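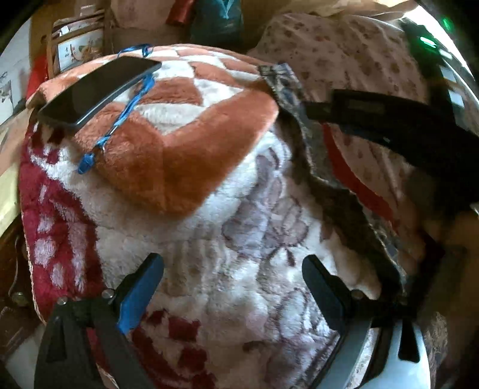 White floral fleece with the deep red border, diamond-patterned part folded over at the top.

Hemska tremolo notes, README

Hi! Hemska is a folder of single guitar notes and short chords played through one tremolo pedal, the Gurkard, plus the same notes dry. There are 3572 WAV files in it. I made it for people who build tremolo plugins or who just want to look at what an old optical tremolo does to a held note, and I've been using it myself to tune a patch that still isn't as good as the pedal (getting closer!).

Last update was Wed 22 April. See the changes part near the bottom if you grabbed it before then.

What you get

Three folders, called dry, wet and sweeps. Dry is the guitar straight into the interface. Wet is those takes sent back out through the Gurkard at different settings of the speed and depth knobs. Sweeps has me turning the speed knob slowly from one end to the other while a steady tone goes through, and those files are boring to listen to and super handy if you want to work out how the knob taper behaves.

Everything is mono, 24 bit, 48 kHz. No normalizing, no fades. Some files start with a bit of hum before the note comes in and I left that alone on purpose. If you need a noise print, take it from there.

File names

They go string, fret, speed, depth, take. So 3_05_s4_d7_b.wav is the third string, fifth fret, speed knob at 4, depth knob at 7, second take. Chords start with ch and then the chord name. Dry files skip the speed and depth bits. Knob numbers are what's printed on the pedal, so don't read them as hertz or percent -- there's a little table in rates.csv with the speeds I measured, and it's the one you want.

One gotcha: the pedal's speed 0 isn't stopped. It still wobbles, very slowly, and a short file may only catch half a cycle.

Gear

Guitar is a bolt-on with two single coils, neck pickup the whole way through, tone on full. Strings were new in October and I did not change them partway. Petro Bilyk lent me his Georgiev preamp for the sends and I liked it so much I dragged my feet about giving it back (sorry Petro). Volume was set once and then taped down.

Recording was done in Jirnent, mostly with its batch mode, which plays a list of files out and records each one coming back. It adds a small delay on the return. I lined the wet files up with the dry ones by hand for the first batch and then with a script, align.py, for the rest. It's in the tools folder. It's ugly but it works, and it wants the dry folder sitting right next to the wet one or it'll quit with an error that makes no sense. 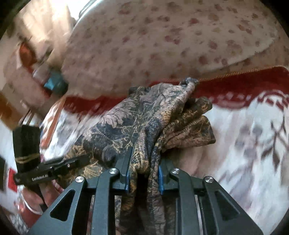 Patterned fabric, pinched and lifted, over a bed with layered blankets.

Using it

If you just want a taste, there's a starter list in starter.txt with 20 files that cover the range pretty well. Play those first before you commit to the whole download.

For modeling, I'd pair each wet file with its dry one and leave the chords out until the single notes sound right. The chords push the pedal a little harder and the wave shape leans over when that happens. I lost a whole weekend to that one.

Known problems

Low E, fret 12, take a has a chair creak in it. Dry and wet both, obviously.

The depth 10 files clip on a few of the louder chords. That's the pedal, not my interface, and I kept them.

A battery died in the middle of the speed 6 set. I redid those on a 9 volt supply, so the noise floor is a touch different from the others. If your model seems to think speed 6 is special, there you go.

Changes

Fixed the file names where I'd swapped speed and depth (90 files, ugh).
Added the sweeps folder.
Cut the dry files that had no matching wet ones.
rates.csv now has a header row, so check your script if it skips nothing.

License and contact

Use it for whatever you like, paid stuff too. A mention of Hemska would be nice but I won't chase you. Please don't resell the raw files as a sample pack.

Bug reports go in the issue tracker with the full file name, please. And if anyone out there has a second Gurkard with the older board, write to me! I'd love to run the starter list through it.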